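3. The kitchen task and its use in the course

The practical part of the course was organised around a single household task, carried out by student teams in a simulated kitchen. The simulation was chosen for the first half of the year so that every team could work on the same layout at the same time, and so that a failed attempt could be reset without loss.

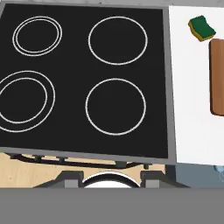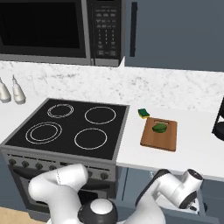

Figure 2. The simulated kitchen: the cooktop seen from above with the gripper fingers at the bottom (first image), and a wider view with both robot arms (second image).

Each team was asked to program the robot to move a named object from the worktop to a named cooking zone. The object and the zone were drawn at random at the start of every trial. The teams received the same starter code, known within the school as Kinier, which handled the basic movement of the arms and left the planning of the task to the students. A trial was recorded as complete only when the object had been released and the gripper had withdrawn without touching it again.

In all, 34 students took part, working in 15 teams. The project was supervised by Man-lok Chou, with Ching-wen Chuang responsible for the weekly laboratory session. Teams kept a written log in which they stated, before each trial, what they expected the robot to do. This requirement was unpopular at first. By January most teams had come to use the log when deciding which part of their program to change next, and several asked to extend it.

The course ran for two terms and produced 351 recorded trials. We excluded 4 of these from the analysis — in each case the simulation had stopped before the first movement. The remaining trials were sorted by the point at which they ended: finding the object, grasping it, carrying it, or placing it. Grasping accounted for the largest share of failures in the first term. In the second term, placing became the more common difficulty, as teams that could now lift the object reliably began to meet errors in the final position of the wrist.

Two members of staff sorted the trials separately and then compared their results. Where they differed, the team's log was consulted and the trial was replayed. Disagreement was mostly confined to the boundary between carrying and placing, and for that reason the two are reported together in Section 4.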